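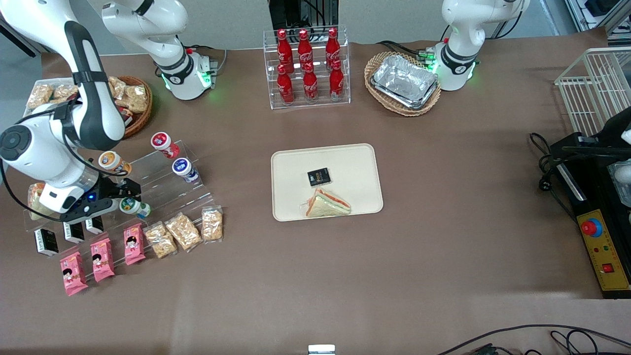
16. Mai 2018, Laborbuch, Eintrag zum Tuvow-Paket

Heute also das Zweiarm-Paket von Tuvow, das uns Claeys zur Begutachtung überlassen hat, und ich schreibe das lieber gleich auf, bevor ich die Hälfte wieder vergesse. Angeboten wird es als Komplettlösung für kleine Verkaufstheken: zwei Arme, Greifer, Software, Einweisung. Ich war skeptisch (wer meine Einträge kennt, weiß das), aber der Aufbau gefällt mir richtig gut! Die Verkabelung vorne und hinten müssen wir noch ordentlich führen, so quer über den Tisch bleibt das nicht. Als Testware stehen die Colaflaschen im Acrylständer, und links das Stufenregal mit den kleinen Trinkjoghurts, an die der rechte Arm mit seinem Zweifingergreifer heran soll. Auf das Tablett in der Mitte kommt die Bestellung, für den Anfang das Sandwich und das schwarze Päckchen.

Zum Greifer: Die Finger lassen sich ohne Werkzeug wechseln, steht im Angebot, und das stimmt sogar. Els Van Loon hat es vorgemacht, ich hab's danach selbst probiert und beim zweiten Mal ging es flott. Was mir fehlt, ist eine vernünftige Anzeige der Greifkraft. Im Menü gibt es bloß 6 Stufen, ohne Einheit, und im Handbuch steht auf Seite 29 dazu ein einziger Satz. Bei Flaschen mag das reichen, bei den Erdnussriegeln in der Klarsichtpackung und erst recht bei den Brottüten will ich wissen, was ich da einstelle. Frage geht an Tuvow, Evelien Coppens hat dort den Kontakt.

Noch was zum Regal: Die Joghurts stehen oben und die Tütchen ganz vorne unten, und das ist für die Bahnplanung eigentlich schön gemein. Der Assistent in der Software will für jede Stufe eine eigene Anfahrhöhe haben, und wenn man eine vergisst, übernimmt er stillschweigend die vom letzten Regal. Bitte immer kontrollieren!! Ich habe die Werte unter »Theke_2« gespeichert, nicht überschreiben, sonst fange ich von vorne an.

Kosten: Die Wartung liegt bei 3000 Euro im Jahr, Ersatzfinger gehen extra. Andthorpe hatte uns im November etwas Ähnliches angeboten, da war die Wartung im ersten Jahr dabei, dafür kam man an die Software überhaupt nicht heran. Für Pillside wäre mir die offene Schnittstelle wichtiger, die wollen ja ihr eigenes Kassensystem anbinden. Evelien sieht das anders und hätte lieber einen festen Preis für alles, das müssen wir noch ausdiskutieren.

Offen: Greifkraft klären, Kabelkanäle bestellen, Els nach den weicheren Fingern fragen. Den linken Arm schaue ich mir beim nächsten Mal an, der soll später mit den Aluschalen aus dem Korb arbeiten, dafür gibt es noch kein Programm.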